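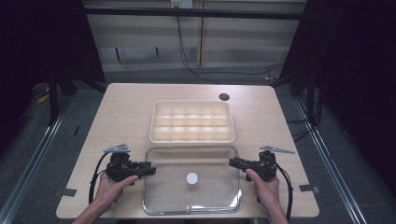 Divided organizer and clear tray on the table

Workshop > Storage > Small parts

Last updated 10th March

Niall Mackay
I need to sort small parts at a table with a cable hole near the far right corner. The organizer has fifteen compartments in three rows of five. Should the clear tray go in front of it or beside it?

Marion Rankin
In front. Parts then travel in one direction. Beside it, you end up reaching over the hole, and small items go down it. Fit a cap if you can. Measure the hole first, as mine needed 78 mm.

Teodor Ilie
Beside works for me. Label the rows either way.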